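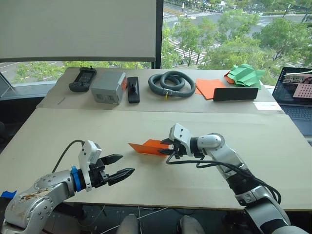

Memudeo
28. Juli 2020

Wir planen am Standort Dastitz eine zweite Zelle mit zwei Armen für Handhabungsversuche an flachen, biegeschlaffen Teilen und müssen den Bedarf bis Monatsende einreichen. Arme und Greifer sind kalkuliert, offen ist alles drumherum: Tischplatte, Kabelführung, Ersatzfinger, Rechnerplatz. Der jetzige Aufbau kommt mit Parallelgreifern aus, der rechte hält auf dem Bild eine orange Karte mit hochstehendem Falz, und genau solche Teile sollen in der neuen Zelle im Dauerbetrieb laufen. Für Verbrauchsmaterial und Zubehör sind bisher 20 Prozent der Hardwaresumme angesetzt. Reicht das nach eurer Erfahrung?

Plovell

20 Prozent sind knapp, wenn die Finger da mit drin sind. Bei Karton rechnen wir 4 Fingersätze pro Jahr und Arm. Die Zahnung setzt sich nicht zu, aber die Kanten runden sich, und dann rutscht dünnes Material weg. Geriffelte Finger würde ich für Papier ohnehin nicht nochmal kaufen. Glatt mit PU-Auflage, Auflage als Meterware, selbst zuschneiden.

Zweiter Posten, der gern fehlt: Kabelführung. Beim rechten Arm hängt die Leitung in Schlaufen neben den Gliedern. Für Versuche geht das, im Dauerbetrieb bleibt sie irgendwann hängen. Schlauchpaket mit Haltern pro Arm einplanen, und zwar als eigene Position, sonst wird es gestrichen.

Park

Widerspruch bei den Fingern. PU-Auflage verschmutzt bei uns nach kurzer Zeit mit Papierstaub und verliert dann mehr Haftung als eine abgenutzte Riffelung. Wir sind im Januar auf geriffelt zurückgegangen. Verschleiß ja, aber planbar.

Bei den Schlauchpaketen Zustimmung.

Was mir mehr Sorgen machen würde, ist das Fenster. Falls ihr mit Kameras arbeitet, gehört Verschattung ins Budget. Eine Projektionsleinwand deckt nur einen Teil der Scheibe ab und streut zusätzlich. Ein lichtdichtes Rollo plus diffuse Flächenleuchten kostet weniger als die Stunden, die man in die Nachkalibrierung steckt.

Memudeo

Danke. Verschattung war nicht drin, nehme ich auf. Die neue Zelle kommt allerdings in einen Raum mit Nordseite, evtl. reichen die Leuchten.

Zu den Fingern: Dann setze ich 2 Varianten an und lasse beide laufen. Schlauchpakete werden eigene Position.

Noch eine Frage zur Platte. Einkauf möchte Aluprofil mit Nutenplatte, ich würde bei einer glatten Platte mit Zwingen bleiben. Preisunterschied ist erheblich.

Plovell

Park: Wie oft habt ihr die Auflage gereinigt? Mit Isopropanol bei jedem Schichtwechsel hält sie bei uns. Ohne Reinigung stimme ich zu, dann ist sie Unsinn.

Platte: Nutenplatte. Eine Zwinge wandert, und nach jedem Umbau stimmt der Nullpunkt nicht mehr. Für flache Teile kann man obenauf eine glatte Deckplatte schrauben – die ist dann Verbrauchsmaterial und darf zerkratzen.

Park

Gereinigt wurde wöchentlich. Öfter bekommen wir es personell nicht hin, das ist dann eben auch ein Kostenfaktor, der in keiner Stückliste steht.

Platte sehe ich anders als Plovell. Wenn die Arme auf einem eigenen Gestell stehen und die Arbeitsfläche getrennt davon ist, reichen Passstifte. Entscheidend ist das Gestell. Da nicht sparen.

Memudeo

Gestell ist separat angeboten, verschweißt, mit Nivellierfüßen. Ich frage die Deckplatte mit Passbohrungen an und stelle beide Varianten nebeneinander. Zubehör melde ich jetzt mit einem höheren Ansatz, Finger und Schlauchpakete stehen außerhalb davon. Zahlen folgen, sobald das Angebot für die Leuchten da ist.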